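Up before the magpies: my morning with the Eta Aquariids

I've been promising to write up my meteor shower morning for ages, so get yourself a cuppa, it's a long one.
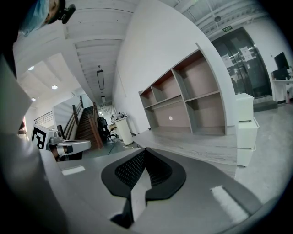
Ataberk Öztürkmen wrote under my last post that meteor showers are a swindle, that he lay on a trampoline for half a night waiting for one and saw a single streak and a lot of bats, and could I please explain what he did wrong before he gives up and goes back to looking at Saturn's rings like a sensible person.

Well, Ataberk, I read that and laughed, and then I went quiet, as my own record with meteor showers was no better. I've slept through the Geminids. I've been clouded out of the Geminids. I once drove all the way out of town for the Leonids with a thermos of soup and got the date wrong. So when May came round and everyone on the forum started going on about the Eta Aquariids again, I decided this was the year I'd do it properly.

If you haven't met them, the Eta Aquariids are bits of dust left behind by Halley's Comet. Same comet that most of us won't get a good go at until 2061, but every year we plough through the crumbs it left along its path, and the crumbs burn up over our heads. We go through them again in October too, and those ones are called the Orionids. I love that. I was too little to be woken up for Halley in the eighties (my mum says she tried, I say she didn't try very hard) and I've felt a bit robbed ever since, so a piece of Halley the size of a grain of sand will do me nicely.

And here's the good bit for those of us at the bottom of the world – this one is ours! Most of the famous showers favour the north, and we get them low down and half-hearted. The Eta Aquariids are the other way around. The point they seem to come from is in Aquarius, and from down here it climbs nice and high before the sky gets light. My northern hemisphere readers get it scraping along the horizon just as dawn is coming up, poor things.

Which brings me to what went wrong with the trampoline. Ataberk, you said you were out there from dinner until midnight. Aquarius doesn't come up until the small hours! You were looking at a perfectly nice autumn sky with the whole planet between you and the shower. What you want is the last few hours before dawn, so you go to bed early and get up at an hour that feels illegal. I set my alarm for 2 and I won't pretend I was gracious about it.

Now, where to go. My backyard has a streetlight that shines straight over the fence and a neighbour with a security light that goes off whenever a possum breathes, so home was out. I've got a mate who swears by a spot inland that's more than 200 kilometres away, and I'm sure it's magnificent, but I had work on the Monday and I know my limits. I settled on the old lookout at Hillell, just past Flellbridge. It isn't truly dark. There's an orange smudge from town in the west and you get the odd truck on the highway. But the smudge is behind you if you're facing east, and east is where you want to face, so it suited me very well.

From the car park it's a walk of 800 metres to the clearing at the top, all of it uphill, and I'd packed as if I was moving house. Banana lounge. Sleeping bag. Second sleeping bag. Beanie, gloves, the ugly possum wool socks. A torch with red cellophane rubber-banded over the end so I wouldn't wreck my night vision (I do own a proper red torch, an Enent, but it was flat, of course it was). I didn't bring the telescope. People always ask me that. A telescope is the worst thing you can take to a meteor shower, because you're looking at a patch of sky the size of a pea and the meteors are going everywhere else. Leave it at home. Your eyes are all you need, and a comfy neck.

The other thing is your phone. I know it's hard. You get bored after a few minutes and out it comes, and then you've undone all that time your eyes spent adjusting and you have to start over. I turned mine off and zipped it in the bottom of my bag, and then lay there wondering what time it was for the rest of the morning.

So. Flat on my back, done up to the chin like a caterpillar, and the sky just sort of opened. If you've only ever looked up in the evening, please try it before dawn at that time of year. The fat bright middle of the Milky Way is up over your head and starting to lean to the west, with Scorpius going down tail and all. I could see the dark lanes in it quite clearly, even with the town glow. Fomalhaut was shining away on its own in the east with hardly anything bright near it. I always feel a bit fond of Fomalhaut.

And no meteors! None. I lay there and lay there. I started composing my apology to Ataberk in my head. My nose went numb. Something was eating something in the bushes behind me and I decided not to think about it.

Then one went over, and I yelped out loud. It came up from low in the east and went right across to the other side of the sky, a long skinny yellowish line, and after it had gone there was a faint glowing trail hanging there like chalk dust. They're known for that. They hit the air extremely fast, and the bright ones leave these trains behind that last for a second or so, sometimes longer. When the radiant is still low you get these really long ones that skim along the top of the atmosphere – earthgrazers, people call them. I'd read the word a hundred times and never seen one. I'd have gone home happy right then.

But they kept coming, in fits and starts. There'd be a long stretch of nothing, then 3 in what felt like one breath, and then nothing again until I'd just taken a glove off to find the thermos. I'd meant to keep a proper tally for the forum (they like a tally) and I gave up on it almost immediately, as I kept losing my place every time I got excited. Sorry, forum. Please put me down as "plenty". The published rates you see are for a perfect sky with the radiant straight overhead, by the way, so don't go out expecting the big number and then feel cheated. You'll get a good deal less than that, and you'll still have had a lovely time.

The best one was right near the end, when the east was already going grey and I was thinking about breakfast. It was low down and much brighter than the others and it dropped towards the hills with a little flare partway along. I can't prove it was one of Halley's, and it could've been a random one that had nothing to do with the shower. I've decided it was Halley's. It's my blog.

Packing up was miserable, I'll admit. Everything that had been light and fluffy on the way up was soggy with dew on the way down, and I had a lump of banana lounge under one arm that kept trying to unfold itself. Next time I'm taking a tarp to go over the top of the sleeping bags. I'm also going to take a pillow from home in place of a rolled-up jumper, my neck was cranky for days.

The Uysal bakery in Flellbridge opens at six for the tradies, and I was in there not long after with grass in my hair, eating an egg and bacon roll and telling the girl behind the counter about comet dust. She was very nice about it. She said her dad used to take her out to look for satellites, and that she'd seen a big green fireball from the loading dock last winter and had never told anyone, which I thought was a terrible waste of a fireball. If you see one, report it! There are websites and apps for it, and if enough people do it someone can sometimes work out where it came down.

So Ataberk, give it one more go. October, the Orionids, after midnight, facing north-east or so, phone off. They come from the same comet and they're a bit gentler on the alarm clock, and the trampoline will be perfectly fine as long as you've got something warm underneath you, because the cold comes straight up through the mat. Have a look at what the moon is doing first, as a big bright one will wash out all the faint ones and you'll be cross with me all over again.

I'll put my packing list in the comments when I find the bit of paper I wrote it on. And if anyone has tips for keeping dew off glasses, I'm all ears, I spent half the morning wiping mine on my beanie and making them worse.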